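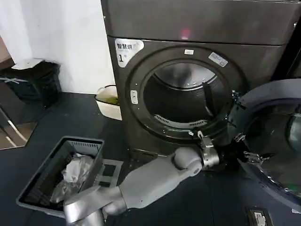
Pui-shan Tu told us that wedding favors end up in a drawer by June, and we half agree. Stadness wants 13 recent hosts to test plain candle tins — blank lids, no ribbon — and say whether guests kept them. Doubters welcome.

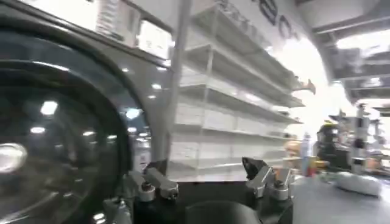
Is the testing paid? Each host gets $132 after sending in notes.

We don't believe our own brochure, so blunt notes are fine. Write to Kai-wen Lu, Stadness, 200 Louro Street.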